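Home | Reports | Methods | Data | Contact

Water Spots and Wear: Comparing Finishes on Shared Study Tables

Student project report, Design and Materials course, Lelham campus

Background

The reading room at Lelham has tables of several ages. Some were bought new when the room opened and others came from the old Tungate building when it closed. Students complain about the same things every year: rings from cups, sticky patches near the edges, and dull areas where forearms rest. Our group wanted to know how much of this depends on the finish and how much on how the tables are cleaned.

We chose this subject in February, after a first idea about chair noise was dropped. The chair project needed a sound meter that we could not book for long enough.

Questions

We started with two questions. Does an oil finish mark more easily than a water-based varnish under normal student use? And does the daily wipe-down with spray cleaner make a finish wear faster than a damp cloth alone?

A third question, about the cost of refinishing, was added later when the facilities office asked for it. We only answer it in part.

Materials and test pieces

We cut 17 test boards from the same batch of birch, so that differences in the wood would be small. All boards were sanded with 120, then 180, then 240 grit. Dust was removed with a vacuum and a dry cloth. Boards were finished in one of three ways:

- Oil: two coats of Drallon hardwax oil, a day apart
- Varnish: three coats of Matubbar water-based varnish, lightly sanded between coats
- No finish, as a control

One varnished board had runs along one side. We kept it in the set but did not use the side with the runs.

The boards were left to cure for two weeks on a rack in the workshop. The cans gave shorter curing times, but the workshop was cool and we did not want to start early.

Method

Each board was divided into zones with pencil marks on the back. The first zone was for liquids. We put a measured drop of water, black coffee, and cola on the surface and wiped them off after 6 hours. The second zone was for rubbing. A weighted felt pad was moved back and forth by a small motor for 3,000 strokes, and the gloss was read before and after. The third zone was for cleaning, with half of it wiped with spray and half with a damp cloth.

The rubbing test stopped early on one oiled board. The belt slipped off the motor and the counter showed 2,127 strokes. We ran out of time to repeat it, so that board is left out of the wear results.

Gloss was read at three points in each zone and averaged. Stains were scored by eye from 0 (no mark) to 4 (dark mark with a clear edge). Two of us scored separately and then compared. Where the scores differed we used the higher one.

Results

Water left no mark on the varnished boards. On the oiled boards it left a faint ring, and most of these faded overnight. The control boards all marked badly.

Coffee was the hardest on every finish. The oiled boards scored 2 or 3, the varnished boards 0 or 1. Cola was between water and coffee, but it left a sticky film that took several wipes to remove.

In the rubbing test the varnish lost more gloss than the oil. This surprised us. The oil started out much duller, so there was less gloss to lose, and by the end the two looked fairly close. A gloss reading may not be the best way to compare them.

Spray cleaner dulled the oiled boards slightly more than the damp cloth did. On varnish we found no difference that was larger than the spread in our readings. 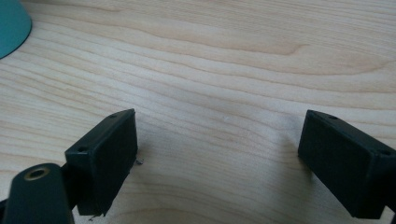
Reading the grain

Scoring stains by eye was harder than we expected on pale wood. Where the grain has darker bands, a weak coffee mark can hide in it, and a natural band can be taken for a stain. After the first round we wrote down the grain pattern of each zone before testing. Anyone repeating this work should do that from the start.

Light also matters. Daylight from one side gives a sheen that can cover a faint ring - we turned each board twice before giving a score.

Cost

Oil is quicker to repair because a worn patch can be sanded and oiled on its own. Varnish usually means sanding the whole top. We did not have labor prices from Lelham, so we cannot say which is cheaper over several years.

Limits and further work

Our set of boards was small and all from one kind of wood. The old Tungate tables are oak and may behave differently. We also tested cold drinks and room-temperature coffee only, while real cups are often hot. A follow-up group could test heat, and could record how often the tables are cleaned during a normal term.

For now we suggest varnish for tables where drinks are allowed, and a damp cloth for daily cleaning of oiled tops.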